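About Kristiansen Textile Care

July
By Henryk Ziółkowski
Shares 2 | Comments 0

Kristiansen Textile Care cleans, repairs and stores washable and dry-cleanable goods for households, small hotels and theater wardrobes. The firm was founded in Cludberg in 1926 as a hand laundry. It still operates from the original site on Girno Street, although the building has been extended twice and the boiler house is now used for storage.

The company is privately held. Enda Ní Chonaill is managing director and is responsible for the plant, purchasing and compliance. Gemechu Gidey runs the wet side, meaning water washing, spotting and drying. Colm Ó Néill runs finishing and repair. Tadhg Keogh manages the counter, the delivery route and the claims file.

History

The first plant consisted of two wooden-drum washers, a box mangle and a drying loft. Soft water was drawn from a roof cistern, and the cistern supports can still be seen in the north gable. Bed and table linen made up nearly all of the work until the firm bought its first dry cleaning machine and began taking suits and coats.

A second site opened in Unov to serve hotel customers. It handles flatwork only: sheets, pillowcases, towels and napkins. Garments handed in at the Unov counter are sent to Cludberg on the evening truck and return two working days later. The two sites use the same ticket system, so an item can be traced from either counter.

Solvent cleaning was reduced in stages as wet cleaning equipment improved. Most wool and many lined garments now go through a controlled wet process with low mechanical action and a measured moisture level at the end of drying. Solvent is kept for items that will not tolerate water, mainly certain acetates, some bonded fabrics and structured tailoring with water-sensitive interlinings.

Process

Every item is ticketed at the counter and inspected under daylight lamps. The inspector records fiber content, existing damage, stains and any trim that has to be covered or removed. If the care label is missing, a seam allowance is tested for colorfastness before the item is assigned to a load. Customers are called when the test shows dye transfer, and the item waits on the hold rail until they answer.

Loads are built by fiber, color and soil level, in that order. A mixed load is never used to fill a machine. The larger washers are rated at 100 pounds and are normally run below that figure, as overfilling reduces the drop of the load and leaves detergent in the seams. Rinse water is checked for alkalinity at the start of each shift and again after any change of chemical drum.

Spotting is done before washing. Protein stains are treated cool with an enzyme product, tannin stains with a mild acid, and oil with a dry-side solvent followed by a flush. Gidey's rule for the department is that a stain gets two attempts. After that the item is tagged and discussed with the customer – continued work usually costs more in fiber strength than it recovers in appearance.

Drying

Cotton and linen are tumble dried to a set residual moisture and finished damp. Knits are dried flat on mesh racks in the loft, which was refitted with fans and a dehumidifier. The loft is held at a steady temperature all year. Wool coats are hung on broad formed hangers and left overnight.

Finishing and folding

Folding standards are set by garment type and written on a card at each bench. A long-sleeved shirt is laid out at full extension first, with the body smoothed from the collar toward the hem and both sleeves drawn clear of it so that twisted seams show before the first crease goes in.

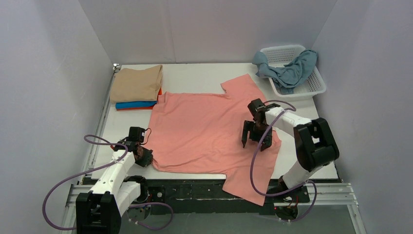
Finishing quality depends mostly on preparation, and the bench operator is expected to correct a garment before pressing or folding it. Side seams are aligned, the hem is squared and the collar is set by hand. Bench size also matters. With a long-sleeved garment lying sideways, as the salmon-pink one is, a sleeve can easily run over the near edge of the table, and it has to be brought back onto the surface before the body is folded. Ó Néill had the shirt benches in Cludberg rebuilt deeper for that purpose, and the older ones went to Unov for napkins.

Repair

The repair room replaces zippers, linings, buttons and elastic, and carries out plain darning. Invisible reweaving is sent out, with a quotation agreed in advance. Buttons removed for cleaning are bagged with the ticket number and sewn back by the same operator. The room keeps 200 shades of polyester thread and a smaller range in cotton and silk.

Storage

Seasonal storage is available at Cludberg only. Items are cleaned before they are accepted, with no exceptions, and are kept in breathable covers in the old boiler house. Collection from storage requires three working days' notice. Fur and leather are not stored.

Claims

Claims are handled by Keogh and should be made with the ticket and the item. Each one is inspected by the department that did the work and by one person who did not. Where the firm is at fault, it repairs the item or pays its depreciated value. Where the cause is unclear, the item can be sent to an outside textile laboratory – the fee is shared equally until a report is received.

Counters

Cludberg and Unov are open on weekdays from 7:30 a.m. to 6 p.m. Cludberg is also open on Saturday until noon for drop-off and collection. Hotel and theater accounts are opened through the Cludberg office.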